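Search this site Search

We use cookies to remember your settings. Accept Decline

Second pair of grippers, nearly done

The left hand has stopped sticking. I spent most of February on it, in the evenings, and the cause was one pivot screw done up too tight against its plate. I had already blamed the trigger cable, the return spring and the grease, and changed all of them. The old spring was fine, so it has gone back in the drawer.

For anyone new, these are grippers you hold in your hand, one for each side, with a camera looking down at the jaws. You do a job with them yourself, the recording gets cleaned up, and later an arm has a go at copying it. The arm is a separate project (I call it Stastau) and it lives at the workshop in Prindska, bolted to the bench by the window. It won't be part of this post.

The pads took longer than I planned. My first set was cast too hard and anything smooth slid straight out. The second set was so soft that the edges tore within 20 grips. The ribbed blue ones are the third set and I am leaving them alone for now. They have done 200 grips on the bench with a rubber ball and 80 with a tin of beans, and the only damage is a small nick in one corner.

Sipos, the bit of software that lines up the left and right recordings, still drifts if I leave it going too long. I now stop and restart it every 90 seconds, which is a nuisance. A proper fix means giving both hands the same clock, and that means opening the handles again. I would like to put that off until the wiring on the right one needs doing anyway.

Fruit is a better test than the ball. The sizes are all different, the skins are different, and the round ones roll if you come in at a bad angle. The task is dull on purpose – fruit on the plate, fruit off the plate, both hands working. Tomatoes want a lighter squeeze than I naturally give them, and I have to slow down for those. 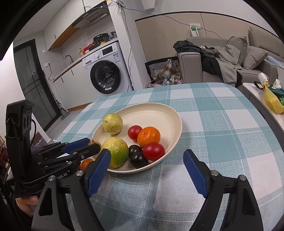
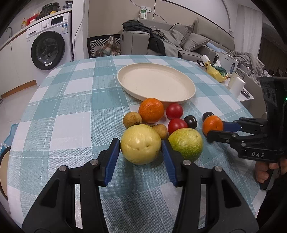
Both hands in use on the checked cloth.

Vindance Shared Workshop – Robot Hands Group

Next job is the trigger travel. At the moment the jaws do most of their closing in the first part of the pull, so small fruit is harder than it ought to be. I have drawn a new cam with a gentler start and will print it in two thicknesses. If neither works I'll go back to the old lever and make it longer.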